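Packaging Basics, Unit 3: Secondary Packing of Flexible Snack Packs
Course notes, Drencombe campus

Terms used in this unit

Primary pack: the film that touches the food. For snacks this is nearly always a pillow bag or a stick pack.
Secondary pack: the carton or tray that holds a number of primary packs.
Headspace: the gas volume left above the product inside a sealed bag.
Fin seal: a back seam in which the two inner faces of the film are joined and the seam then folded flat.
Crimp: a ribbed end seal, made by heated or cold jaws.

Why mixed cartons are harder

A carton of identical packs can be planned on paper. The pack count per layer is fixed, the headspace is known, and the fill height can be checked against a single figure. A mixed carton has none of these. Large bags take up most of the volume and carry almost none of the load. Narrow packets weigh little but stand stiff along their length, and their end crimps can press into the face of a softer bag.

The usual order of work is large bags first, against the far wall, then medium bags leaned against them, then narrow packets in the gaps that remain. Narrow packets go in upright where the depth allows. A packet laid flat across two bags will bridge them, and the lid then bears on the bridge. 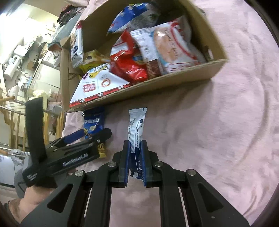

Page last changed: Jul 6, 2024

A large blue and silver bag stands at the back of the carton, with a large white bag leaning to its right and a long white packet overlapping that bag's left side. The narrow white and navy packet outside the box is upright, crimped at both ends, with a ribbed back seam. Note the curve in the seam. A seam that curves in this way is a poor reference line, so use the end crimps when judging whether a packet stands straight.

The carton has an oval hand hole in one wall. Hand holes reduce the stacking strength of the panel they are cut in and should be left clear on the inside. A bag pushed against a hand hole can bulge into it, and the cut edge of the board will scuff the print or, in thin films, start a tear.

Handling rules

Grip narrow packets on the lower half, across the flat faces. Do not lift by the crimp. Grip pillow bags at the side edges, never at the center, where pressure is carried straight to the seals.

Work on a plain, soft surface. Board dust and grit under a bag will mark the film.

Do not force the last pack. If it does not drop in under its own weight, take out the nearest medium bag and reset it.

Fill height

Measure from the inside base to the highest point of any pack, with flaps open. For the Fareo carton used in the practical, the limit is 150 mm. Packs above this line are removed – they are not pressed down. Pressed bags recover after closing and will lift the flaps against the tape.

Practical task

Each bench receives one Fareo carton and one bag set, code 1103. Pack the carton twice, once with the narrow packets upright and once with them flat. Record fill height both times on the Quinlan sheet, and note which packs had to be moved. The Sundico tape dispensers stay at the side bench.

Sheets go in the tray outside room 1505. Marked sheets come back in August, before Unit 4, which covers void fill and lid closure.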